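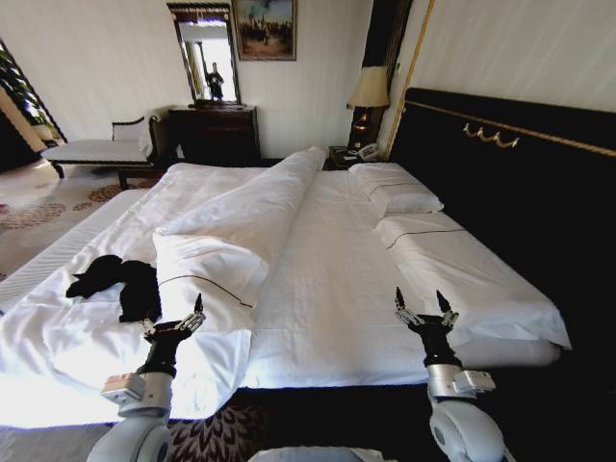 Go in November, Wanpen Ruangrit had told me, the Drenmont is half price and they let you see the laundry. Right on both counts. Open day at the hotel, doors at 15 minutes past nine, coffee in the lobby, then straight down to the basement - hot, loud, smells of starch. Roughly 1,000 sheets a day in high season. Ironing line is older than most of the staff, still runs fine.

Upstairs after, third floor, quick look at the rooms. Corridors narow, carpet new.
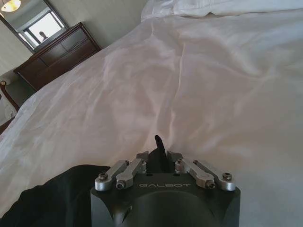

White bedding, guest room, Drenmont.

Lunch was soup and rice. Missed the roof garden - bus left early.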